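Talov Home Projector, reviewed after two months of superhero movies

Talov says its new home projector will "bring the multiplex to your wall." I've heard that before, from Broltmont, whose last model made every night scene look like soup. So I hung a sheet, pulled the curtains and put on the darkest comic book movie I own.

The opening looked good. Bright colors hold up well, and a cape is properly red. Then the hero went down an alley, and for the next eight minutes I was following the plot by sound. There is a Hero Mode in the menu, which Talov claims was tuned for action movies. As far as I can tell it raises the contrast and makes everybody's face orange. I turned it off and left it off.

Sawsan Karaki, who sat through the whole trilogy with me, liked it more than I did. Her view is that a big soft picture beats a small sharp one. Maybe. She also slept through most of part two.

The speakers are bad. Explosions rattle the case – dialogue sounds like it's coming from next door. I ended up plugging in my old Fuseck soundbar, and it was a different evening after that.

The glass table, bottles and all.

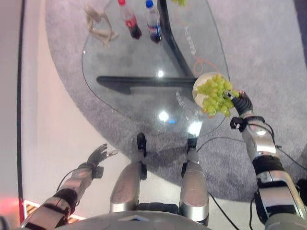
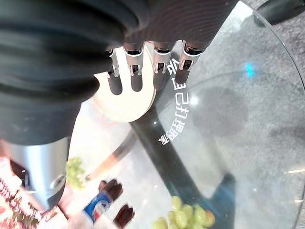 Fan noise is the other thing. In a quiet scene you hear it from the couch, and superhero movies have more quiet scenes than people think, usually right before somebody's mentor dies. The remote has no backlight either, so pausing in the dark is guesswork.

At $1000 I can't recommend it. The Hailu costs less, starts faster and does a better job with shadows, though its menus are ugly. If Talov drops the price by August I might look again. Two stars out of five for now, and one of those is for the cape.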